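Starar Road Corridor: Parking Demand Under Reduced Minimums
Planning Studio 3, final report (extract)

14 shares | 3 comments

4. Method

The study area covers the 121 lots fronting Starar Road between the Barros Street roundabout and the rail overpass in Plaltenell. The council's draft zoning amendment would remove the off-street parking minimum for dwellings within walking distance of the station. Our task was to estimate whether kerbside supply could absorb the extra demand if every eligible lot were redeveloped to the proposed height limit.

Kerbside spaces were measured from the council's line-marking plans and checked on foot in March. Driveways, bus zones, hydrants and loading bays were excluded. The remaining legal supply is 991 spaces. Occupancy was recorded at 6 am, noon and 8 pm.

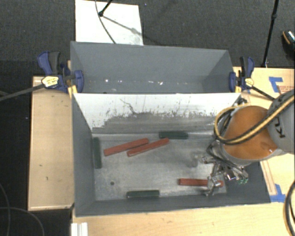
Car ownership rates were taken from the existing flats on Mora Avenue, as these are the nearest comparable buildings. A letterbox survey was used. Households were asked how many vehicles they kept and where each was parked overnight. Returns from ground-floor shops were removed before analysis.

5. Results

Overnight occupancy was highest in the two blocks closest to the station and fell sharply east of Barros Street. At 8 pm the corridor had 285 vacant spaces. Most of these were more than 400 metres from the lots likely to be redeveloped first, so the corridor total overstates what new residents would find near their door.

Under the full build-out case, demand exceeds kerbside supply in the western blocks only. Under the staged case it does not exceed supply in any block during the first ten years.

6. Limitations

The survey was done during term and does not capture summer behaviour. Visitor parking was not modelled. The line-marking plans date from 2000 and several driveways have been added without the plans being updated; we corrected those we found.

Related
Plaltenell station precinct: heritage overlay review
Secondary suites on corner lots
Mora Avenue stormwater capacity study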